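Bench Four

The training floor at Timthorpe ran two shifts. The first started at six in the morning and the second at two, and between them the cold room was restocked with tissue and the waste bins went down to the dock. I had worked the first shift for eleven years when the Mollari units were put in.

My job title was closure technician. We prepared sutured tissue for surgical courses. A course would order a tray of closed incisions at set spacing, and the students would inspect them, cut them out, and try to do the same. A good technician closed 36 incisions in a shift. I was a good technician. The woman on bench two was faster, but her tails were uneven and the trays came back.

The Mollari contract said the units would assist. For the first month they did. I drove the arm from the console and it copied my hands with the shake taken out. It recorded everything: angle of entry, thread tension, the time between throws. At the end of each shift I signed a form that said the recording was complete. I signed 49 of those forms. In November the console was moved to the supervisor's office and I was given a stool, a tablet and a red button.

The new title was closure monitor. The pay was the same for the first year.

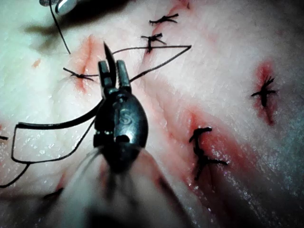 Monitoring was done on the tablet, from the feed at the end of the arm. The instructions from Shabalala, who held the service contract, were one page long. The monitor was to watch for three things: slipped needle, torn edge, fouled thread. Needle and edge the unit handled well. Thread was the trouble. It would tie off a knot, start toward the next, and leave the slack lying over the tissue in corners and loops close beside the jaws, with the short black tails of the finished knots sticking up like burrs all around it. The rule was that slack was not a fault until it caught. I used to stop the arm when I thought it would catch. The log marked each of those as an unneeded stop, and after 2 in a shift the tablet asked whether I was tired.

I learned to keep my hand in my lap.

It took me some weeks to see the other thing. When the unit set its second throw, it paused. The pause was short and did no work. The arm held still over the tissue, then rolled a few degrees to the left and pulled. I asked the Shabalala engineer about it when she came to change a cable. She opened the motion file and said it was in the training data. Every recording had it. She offered to put in a request to have it removed, as it cost the bench several minutes a shift.

I knew what it was. I broke my left thumb when I was nineteen and it was set badly. Before I pull a second throw I have to move the thumb out of the way. I had done it so many times on the console that the unit took it for part of the knot.

I told her to leave it. She said it was not my decision, and she was right. She wrote the request on her own tablet while I stood there. Then she asked how I wanted the cause described. There was a field for it. I said operator habit.

The patch was due with the winter update. The winter update was pushed to spring when Paletia bought the building and all software work was frozen. Bench two was taken out. The woman with the uneven tails went to packing, where she was also faster than anyone else. Her unit was loaded with my file, since mine had the lower return rate, and so were the units at the other sites. The notice gave the number as 268 benches.

I stayed on the stool until the lease ended. Most mornings there was no stop to make. The cold room fan came on at ten past the hour and went off at twenty past. On the feed the arm brought the needle through, set the first throw, set the second, and waited for my thumb.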